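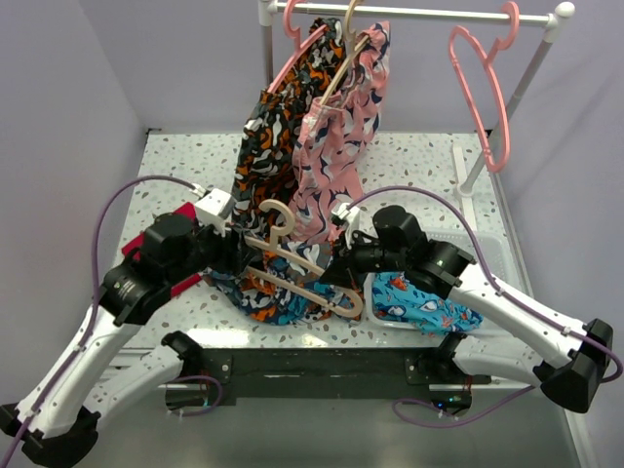
Seasonal Storage of Winter Coats

4 Sep 2026

Readers have asked for my usual note on putting heavy clothing away and bringing it out again. I have kept a wardrobe record since moving to Parkavance, and the following reflects my own practice.

Wool coats should be brushed from the collar downwards before they are stored. Pockets must be emptied. Last February I found a train ticket and 51 pence in a coat that had already been cleaned, and the lining was marked as a result.

Broad hangers are preferred for anything with a shaped shoulder. Wire hangers are acceptable for a day or two only. Knitted garments should be folded and laid flat, with the heaviest at the bottom.

Cedar blocks may be sanded lightly each year to renew the scent. They do not replace cleaning, and moths will still find a soiled cuff.

Dagný Skov has written to recommend cotton covers over plastic ones. I agree, and have changed mine accordingly. Her question about suede will be answered in a separate post, once I have tried the brush she mentioned.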